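Lenuslow removable wallpaper, large wave pattern: review
Posted February 7, 2024

We put this up in November in two places, the hallway and the laundry at the back of the house, so it has now had most of a summer. The house is a 1940 weatherboard in Ustgate with plaster walls that have been patched by several owners, none of them very well. If your walls are new plasterboard you can expect an easier job than ours.

The paper is a self-adhesive type that comes in rolls and is sold for renters and people who change their minds. I bought it through Sirnel at $104 a roll. Delivery was on time and the rolls were in a stiff tube with plastic caps. One cap had come off in transit and that end was a bit scuffed, but it went in the offcuts.

Colour and print
The print is sharp up close and I couldn't find any banding. The greens are a little cooler on the wall than on the shop's website. Order the sample first. A big pattern like this also looks busier over a whole wall than it does on a sample sheet, so tape the sample up and live with it for a week. The finish is matt. It hides small lumps fairly well but it won't hide a ridge, and under a side light you'll see every bit of filler you didn't sand.

Pattern repeat and waste
This is the main complaint. The repeat is long and you lose a lot matching it. Our hallway drop is 2328 mm and the leftover from each roll was too short to use anywhere except over the door. The calculator on the product page asks for wall height and width but takes no account of the repeat, so it told me to buy two rolls fewer than I needed. The second order was from a different batch. I couldn't see a difference in the hallway but I kept the batches on separate walls anyway.

Hanging it
The instructions are one sheet, mostly drawings, and they're fine as far as they go. They say to wipe the wall down with a damp cloth and let it dry. I'd wash it with sugar soap, rinse it, and leave it overnight. New paint needs to cure for a few weeks before you start, which the sheet mentions in very small type on the back.

Peel only a hand's width of backing at the top, line it up against a plumb line, and work down with a felt squeegee. The adhesive lets you lift and re-lay a panel two or three times. After that it starts to stretch at the edges and the pattern won't meet. It's much easier with another person holding the bottom. Change your knife blade often, particularly around power points and skirting, as a dull one tears the face.

Corners were the hardest part. Don't try to wrap a full width around an internal corner, especially in an old house where nothing is square. Cut it in the corner, overlap by a few millimetres and start the next wall with a fresh plumb line. The waves are forgiving here and a slight mismatch gets lost in the curls. I used a Mtshali stripe in the spare room a few years ago and every crooked corner showed.

How it has lasted
In the hallway, no problems. In the laundry one seam near the tub lifted in the January humidity. I pressed it back with a hairdryer and a seam roller and it has stayed down. It wipes clean with a damp cloth. Pencil comes off, biro doesn't.

I took one panel off behind the laundry door to see how it would go. It came away in a single piece with a bit of warmth, and took two flakes of old paint with it. I blame the paint.

Shelves and rails
You can drill through it. Score a small cross with the knife first so the bit doesn't grab the paper. Stick-on hooks are a bad idea, as the weight ends up hanging off the wallpaper. A rail fixed into the studs or a frame, with baskets hung from it, is a better way to get storage on a papered wall.
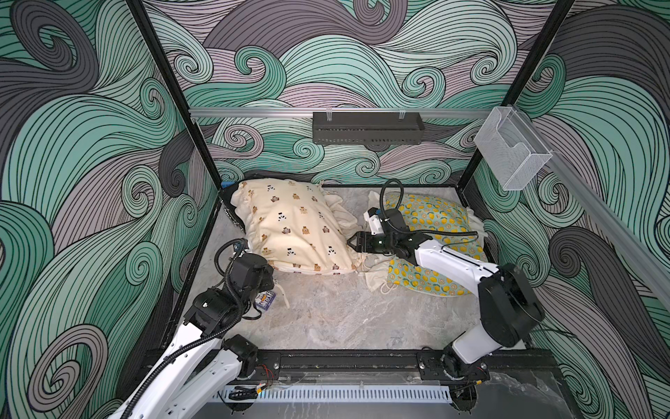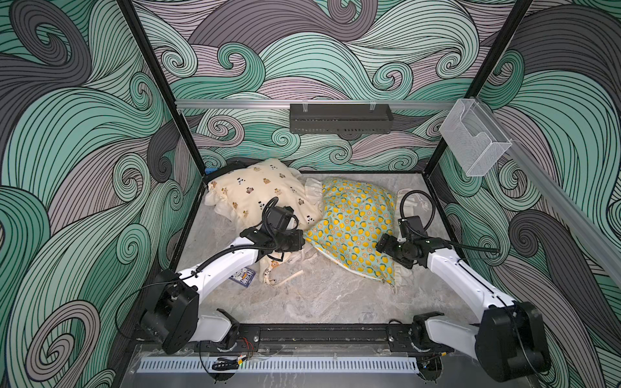
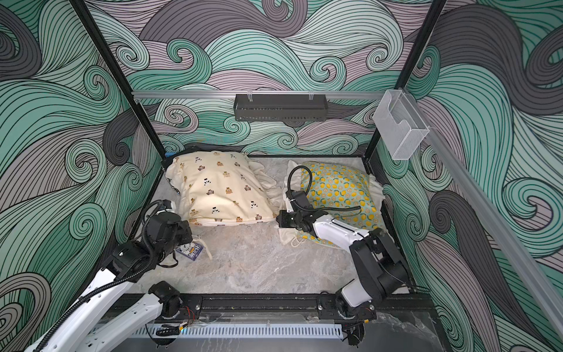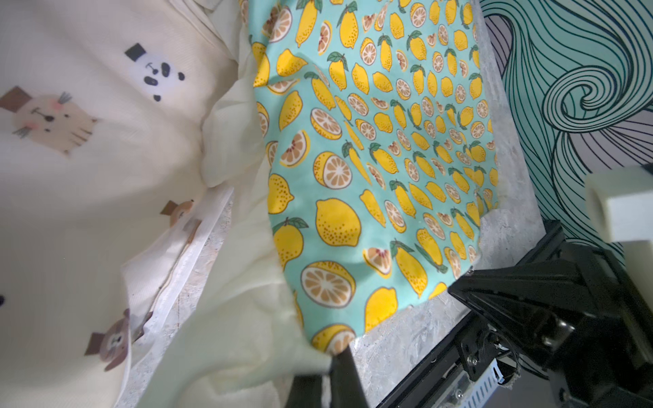
Swirling wave pattern on the walls throughout. Rail and hanging basket in the first three, lemon and animal print fabrics in the last.

Rating: 3.5 out of 5. Good print, decent adhesive, poor calculator. I'd buy it again for a hallway and think twice about a bathroom.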